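A visit to the Wulthorpe mill and garment works

The Wulthorpe works opens its doors to the public once a year, in September, and I had missed it two years running. This time I booked early and got a place on the morning tour. The ticket was 5 dollars, which included coffee and a printed map of the site. Parking is in the lower lot by the river. The upper lot is for staff, and they do check.

Our guide was Rosário Moreira, who has worked in the dye house for 12 years. She took us through in the order the cloth goes, starting at the yarn store. It is a long, cool building with shelves up to the roof. The yarn comes in on cones from three different spinners. Wulthorpe stopped spinning its own a long time ago, and the old spinning floor is now used for cutting.

The knitting hall was the loudest part of the visit. We were given earplugs at the door and Rosário had to talk through a small headset. The circular machines make a tube of jersey that rolls up underneath as it is knitted. A man in our group asked how they find a dropped stitch in all that fabric. There is a stop motion on each needle bed that catches most of them, and the rest are found by eye on a lit inspection table. We stood at the table for a few minutes while an inspector ran a roll through. She marked two faults with a colored thread at the edge and I saw neither of them until she pointed.

From there we went to the dye house. It was warm and the floor was wet, so wear shoes with some grip if you go. Each color has a card in a cabinet by the office, and the newest one is number 291. The greens and browns take up nearly two drawers. Rosário said the dull shades are harder to repeat than the bright ones, as a small change in the yellow pushes an olive toward mud. They dye a test swatch before every full batch and compare it with the card under three kinds of light.

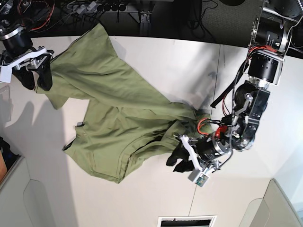
Most of the cloth is dyed on the roll, but some styles are sewn first and dyed as finished pieces. This costs more and the seams pucker a little, a look that customers now ask for. The sewing thread has to be cotton as well, or it comes out of the bath a different shade from the cloth. She passed around a shirt where someone had loaded the wrong thread. The body was brown and every stitch on it was white.

Cutting was short. The automatic cutter was down for service, so we watched Tiago Valente cut a small stack by hand with a straight knife. He wore a steel mesh glove and did not talk while he was working, but he answered questions afterward. The stack was low because jersey stretches and the bottom layers shift if you pile it too high. The cloth also has to rest after it is unrolled. He leaves his overnight.

The sewing floor has good windows and was the nicest room on the tour. Output is 4000 pieces in a normal week. Each operator does one or two steps and passes the bundle on. Hems are done near the end, labels just before that. I would have liked more time here, but the next group was already waiting on the stairs.

The tour finished in the finishing room, where pieces are pressed, checked and folded. Duarte Brandão, who runs it, gave a talk on shrinkage. He had two T-shirts cut from the same pattern, one from cloth that had been compacted and one from cloth that had not. After washing, the second was shorter by the width of my hand. He also said to dry cotton jersey flat if you have the space, and to turn dark colors inside out in the wash.

There is a seconds shop by the gate. Prices were fair and the sizes were mixed up, so allow some time. I bought two plain T-shirts and a sweatshirt with a crooked cuff. The shop takes cards, but the coffee counter is cash only.

The tour took a little over two hours with a lot of standing. There are stairs between the cutting and sewing floors and the elevator is for goods, so call ahead if that is a problem. Children under 12 are not allowed in the knitting hall or the dye house. Booking for next year opens in the spring.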